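로봇 손이 배추를 놓쳤을 때: 파지 미끄러짐 원인 찾기와 복구 순서

작성: Renu Dixit
2018년 10월 1일

다섯 손가락 로봇 손으로 채소를 집다 보면 언젠가는 꼭 떨어뜨립니다. 저희 Nokside 작업실에서는 그 대상이 배추였어요. 들어 올리는 데까지는 멀쩡하다가 옆으로 옮기는 도중에 스르르 빠져나가 바닥에 쿵! 그런데 제어 화면에는 떨어진 뒤에도 한참 동안 "파지 유지"라고 떠 있었습니다. 이 고장을 쫓아가는 과정이 정말 재미있었고 배운 것도 많아서, 비슷한 증상을 겪는 분들이 그대로 따라 할 수 있게 순서대로 적어 봅니다.

기준이 되는 장비는 Grulthorpe 손과 Testeo 제어 프로그램입니다. 다른 조합을 쓰시더라도 메뉴 이름만 다를 뿐 점검 순서는 거의 같을 거예요.

준비물

기록 파일을 열 수 있는 컴퓨터
손끝 영점을 잡을 때 쓰는 평평한 받침
두께를 아는 스펀지 블록 하나
마른 천, 작은 육각 렌치
떨어뜨려도 아깝지 않은 배추 (겉잎이 너덜너덜해져도 점검에는 문제없습니다)
팔 아래에 깔 두툼한 매트

0. 일단 멈추고 손부터 치우기

물건이 떨어지면 사람은 반사적으로 잡으려고 손을 뻗습니다. 저도 그랬고, Sushil Bhatt도 그랬어요. 이게 이 글에서 가장 위험한 순간입니다. 제어기가 아직 물건을 쥐고 있다고 믿는 상태라면 힘이 빠진 걸 알아채는 순간 손가락이 확 오므라들 수 있습니다. 저희 기록에도 배추가 빠진 다음 손가락이 뒤늦게 끝까지 닫힌 흔적이 그대로 남아 있었습니다. 그 사이에 손등이라도 들어가 있었으면 어땠을까 싶어 등골이 서늘했어요.

그러니까 순서는 이렇습니다.

비상정지를 누릅니다. 프로그램의 일시정지 단추로는 부족합니다. 일시정지는 팔의 이동만 멈추고 손의 파지 제어는 살려 두는 경우가 있습니다.
팔이 처지지 않는지 눈으로 확인합니다.
손의 구동 전원을 따로 내립니다.
떨어진 배추는 그다음에 줍습니다.

손가락 사이에 잎이 끼어 있어도 전원이 살아 있는 동안에는 당기지 마세요. 전원을 내리고 나서 손가락을 하나씩 뒤로 젖혀 빼면 됩니다. 뻑뻑하면 억지로 하지 말고 설명서에 있는 수동 해제 절차를 따르세요.

1. 기록을 먼저 저장하기

다시 해 보고 싶은 마음은 굴뚝같지만 재시도는 잠시 참아 주세요. Testeo는 새 작업을 시작하면 직전 기록의 앞부분부터 덮어씁니다. 저는 이걸 모르고 첫 번째 낙하 기록을 통째로 날렸습니다. 아까워라!

메뉴에서 기록, 내보내기로 들어가 손가락별 모터 전류, 관절 각도, 손끝 접촉 신호, 팔 자세를 모두 선택합니다. 파일 이름에는 나중에 알아볼 수 있는 말을 붙여 두세요. 저희는 오류 번호를 그대로 씁니다. 이번 건은 오류 202였고, 설명서에는 "파지 상태 불일치"라고만 나와 있습니다. 설명이 이렇게 짧으니 직접 파 볼 수밖에요.

저장한 파일을 열면 시간 칸과 신호 칸이 나란히 보입니다. 저희 파일은 3198줄이었고, 문제의 순간은 2955번째 줄에 있었습니다. 엄지 전류가 뚝 떨어지는데 나머지 네 손가락의 접촉 신호는 그대로 켜져 있는 지점이었어요. 이 한 줄을 찾고 나니 나머지 조사가 훨씬 수월해졌습니다.

찾는 요령을 하나 드리자면, 접촉 신호부터 보지 말고 전류부터 보세요. 접촉 신호는 켜짐과 꺼짐뿐이라 변화가 늦게 나타납니다. 전류 그래프는 미끄러지기 전부터 자잘하게 떨립니다. 다섯 손가락을 한 화면에 겹쳐 놓고 혼자 다른 모양을 그리는 선을 찾으면 됩니다.

2. 어디를 쥐고 있었는지 확인하기

다음은 접촉 위치입니다. 전류가 이상했던 손가락이 실제로 무엇에 닿아 있었는지를 봐야 원인이 손 쪽인지 물건 쪽인지 가를 수 있습니다. 손목 쪽 화면을 켜 놓고 같은 자세를 천천히 만들어 보세요. 손가락 넷이 닿는 곳과 엄지가 닿는 곳을 따로따로 보는 게 핵심입니다.

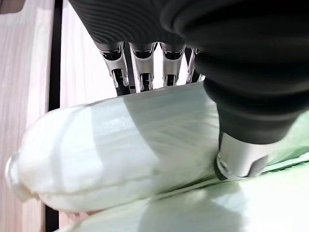
배추라는 물건은 부위마다 성질이 너무 달라서, 파지 조건 하나로 통째로 다루려 하면 꼭 탈이 납니다. 밑동 쪽 줄기는 단단하고 매끈해서 힘을 주면 바로 반발력이 돌아오지만, 잎 쪽은 눌리면서 계속 꺼집니다. 제어기 입장에서는 한쪽은 벽이고 한쪽은 방석인 셈이에요. 네 손가락이 배추 가운데 윗면을 나란히 누르고 은색 엄지 끝은 초록 잎 쪽을 밀고 있는 이런 자세라면, 저는 엄지부터 의심합니다. 잎이 눌려 꺼진 만큼 엄지가 따라 들어가야 하는데, 그 따라가는 속도가 늦거나 이동 한계에 걸려 있으면 맞은편에서 받쳐 주는 힘이 사라지거든요. 저희 기록에서 엄지 전류만 떨어진 것과도 딱 맞아떨어지는 설명이었습니다.

자세를 확인할 때 적어 둘 것은 다음과 같습니다.

엄지 끝이 닿는 부위 (줄기인지, 잎인지, 그 경계인지)
네 손가락 중 떠 있는 것이 있는지
손바닥이 물건에 닿는지
팔이 움직일 방향과 엄지가 미는 방향이 같은지 반대인지

마지막 항목을 빼먹기 쉬운데, 저희 경우엔 여기에 단서가 있었어요. 팔이 가속하면 배추의 무게가 엄지 쪽으로 쏠리는 방향이었습니다. 가만히 들고 있을 때는 버티다가 이동을 시작하면 빠지는 이유가 이걸로 풀렸죠.

3. 손가락 영점 다시 잡기

이제 손 자체를 봅니다. 물건을 내려놓고, 손끝을 마른 천으로 닦은 다음 시작하세요. 채즙이 남은 상태에서 영점을 잡으면 접촉 신호가 처음부터 켜진 채로 저장될 수 있습니다.

손을 완전히 펴고 아무것도 닿지 않게 둡니다.
Testeo에서 손 설정, 접촉 영점을 엽니다.
다섯 손가락의 값이 모두 가라앉을 때까지 기다립니다.
저장을 누르고 손 전원을 껐다 켭니다.
평평한 받침에 손끝을 하나씩 살짝 대면서 신호가 켜지는지 봅니다.
떼었을 때 바로 꺼지는지도 꼭 봅니다.

저희가 걸린 게 바로 이 마지막 줄이었습니다. 검지와 중지의 접촉 신호가 받침에서 떨어진 뒤에도 꺼지지 않고 버티더라고요! 켜지는 시험만 하고 꺼지는 시험은 안 했으니 그동안 몰랐던 겁니다. 영점을 새로 잡으니 바로 정상으로 돌아왔습니다. 그래도 안 꺼진다면 손끝 덮개 나사가 너무 조여 있는지 확인하세요. 육각 렌치로 살짝 풀었다가 규정대로 다시 조이면 됩니다.

4. 엄지의 이동 한계 확인하기

영점이 정상이라도 엄지가 더 들어갈 여유가 없으면 같은 일이 또 일어납니다. 손 설정의 이동 한계 화면에서 엄지 값을 보세요. 저희 장비에는 74로 들어가 있었습니다. 단위는 전체 이동 범위에 대한 퍼센트입니다. 누가 왜 그렇게 넣었는지 한참 뒤졌더니, 6월에 Tyagi 포장 상자를 옮기는 작업을 하면서 상자가 찌그러지지 않게 걸어 둔 값이었어요. 단단한 상자에는 훌륭한 설정인데 푹 꺼지는 잎에는 턱없이 모자랍니다.

스펀지 블록으로 시험하면 금방 드러납니다. 블록을 쥐게 한 다음 목표 힘을 조금씩 올려 보세요. 네 손가락의 전류는 따라 올라가는데 엄지 각도가 어느 지점에서 딱 멈춘다면 한계에 걸린 것입니다. 한계를 바꿀 때는 한 번에 끝까지 풀지 말고 조금씩 올리면서 매번 블록으로 다시 시험합니다. 엄지가 다른 손가락과 부딪치는 구간이 있는 손이라면 충돌 방지 설정은 절대 끄지 마세요.

5. 파지 판정 조건 고치기

떨어뜨린 것보다 더 마음에 걸린 건 떨어뜨리고도 몰랐다는 점이었습니다. 기본 판정은 "손가락 둘 이상 접촉"이면 파지로 봅니다. 검지와 중지의 신호가 켜진 채 굳어 있었으니, 손이 비어도 제어기는 태평했던 거죠.

Sushil이 제안한 조건은 이렇습니다.

엄지 접촉은 필수로 둔다.
맞은편 손가락 가운데 둘 이상이 접촉해야 한다.
엄지 전류가 급히 떨어지면 접촉 신호와 상관없이 의심 상태로 넘긴다.
의심 상태에서는 팔을 감속해 세우고, 손가락은 현재 각도에서 고정한다.

마지막 조건이 안전 쪽에서 특히 중요합니다. 놓칠 것 같으면 더 세게 쥐도록 만들고 싶어지는데, 사람이 가까이 있는 작업장에서는 0번에서 말한 갑작스러운 오므림으로 이어질 수 있어요. 배추 한 통은 떨어져도 됩니다. 다만 이 설정은 어디까지나 파지 판정일 뿐이니 울타리나 비상정지를 대신할 수는 없습니다.

6. 다시 들어 보기

매트를 깔고, 팔 반경 밖으로 물러난 뒤 속도를 최저로 내립니다. 처음에는 배추를 들지 말고 쥐었다 놓기만 되풀이하세요. 신호가 제때 켜지고 꺼지면 살짝 들어 올려 멈추고, 그다음에 옆으로 이동합니다. 속도는 한 단계씩만 올립니다.

이때 일부러 실패도 시켜 보세요. 저는 이 단계가 제일 신났습니다. 엄지가 잎 끄트머리에 닿도록 파지 위치를 옮겨 놓고 들게 하면, 제대로 고쳐졌을 때는 배추가 빠지기 시작하자마자 화면이 의심 상태로 바뀌고 팔이 섭니다. 저희 손도 매트 위에 배추를 떨어뜨리고는 손가락을 그 각도 그대로 둔 채 얌전히 멈췄어요. 떨어뜨렸는데 둘이서 박수를 쳤습니다!

그래도 계속 미끄러진다면

손끝 덮개가 닳아 반들반들해졌는지 봅니다. 닳았으면 한 개만 갈지 말고 다섯 개를 같이 갑니다.
파지 위치를 밑동 쪽으로 옮깁니다. 너무 옮기면 잎 쪽이 처지니 무게중심을 넘기지 않게 합니다.
배추를 쌓아 놓고 집는다면 아래 배추의 잎이 손가락에 함께 물리지 않는지 봅니다. 이 경우 들어 올리는 순간에만 전류가 치솟습니다.
손목 토크가 이동 시작 때만 튄다면 가속도를 낮춥니다.
손가락 하나의 전류만 늘 높으면 힘줄이나 감속기 쪽 문제일 수 있으니 손을 떼고 제조사에 점검을 맡깁니다.

점검이 끝나면 바꾼 값을 전부 적어 두세요. 이동 한계, 판정 조건, 영점을 새로 잡은 날짜, 그리고 어떤 물건 때문에 바꿨는지까지요. 저희는 손 설정을 물건별로 나눠 저장하고, 작업을 바꿀 때 설정 이름이 화면에 크게 뜨도록 해 두었습니다. 다음 시험은 양배추입니다. 둥글어서 엄지 댈 자리를 잡는 것부터 고민인데, 결과가 나오면 기록 파일과 함께 이어서 올리겠습니다.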